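**Siston folding work package, progress report to Clinuvbridge**

Reporting period ends January. Covers control, perception and the annotation tooling. Hardware is reported separately.

## Status

The fold policy trains end to end on our own data. The planner interface was frozen at the start of the period and has not needed a change. The annotation tool is usable but slow on long recordings. Perception is behind schedule by one milestone.

## Data pipeline

The ingest service now takes two-gripper recordings and writes them into a single episode with a common clock. The earlier version resampled both streams to the slower one and dropped the remainder, which cost us the fine finger motion just before closure. The new version keeps native rates and interpolates pose on read.

We have 900 episodes through ingest. Of these, 800 passed the automatic checks and are in the training split. The rest failed on tracking loss or on a gap between the left and right streams, and are held in quarantine with the failing check written to the episode record. Tracking loss is worst against plain walls, where the visual odometry has few features to hold. The fix under test lowers the feature threshold and leans harder on the inertial prior for short stretches - it recovers most short dropouts but drifts on longer ones.

Task coverage is limited to flat cloth on a tabletop. The hardest segment to label is the approach, when the fingers are open and an edge of the fabric lies close to the pads. The annotation tool proposes a contact time from finger width and the annotator corrects it. 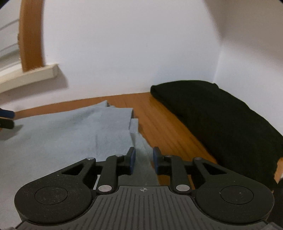
MacDonald objected at the interim review that finger width is a poor signal for thin fabric, where the pads can close to nearly the same width with or without a layer between them, and asked that the contact label be derived from the images instead. Fillik agreed on thin fabric but wanted the width signal kept as a fallback.

Both are now implemented. The image-based label is the default, and the width-based label is stored beside it. Where the two differ by more than 5 image samples, the episode goes back to manual review.

## Perception

The edge detector separates cloth from table reliably when their colors differ. It does not yet separate the upper layer of a fold from the layer beneath when both are the same fabric. Stepped edges are often merged into one, and the planner then receives a grasp point that would take two layers. This is the late milestone. We are adding a layer-order head to the existing network and relabeling a subset of the training split to supervise it.

## Control

The controller now runs predicted actions in overlapping chunks, blended over the overlap. This removed the jerk at chunk boundaries. Left and right grippers are still commanded from one queue, so a stall on one side holds both. Separate queues with a barrier at lift are written but not merged.

## Open issues

- Annotation tool: scrubbing lags on long episodes. Cause is frame decoding on the main thread.
- Calibration: 14 episodes carry an outdated camera-to-gripper transform and must be reprocessed.
- Regression tests cover ingest and control, but perception has none.

## Next period

1. Merge the split command queues.
2. Deliver the layer-order head and its test set.
3. Reprocess the calibration backlog and retrain.

No change to budget is requested. The perception milestone moves to the end of the next period.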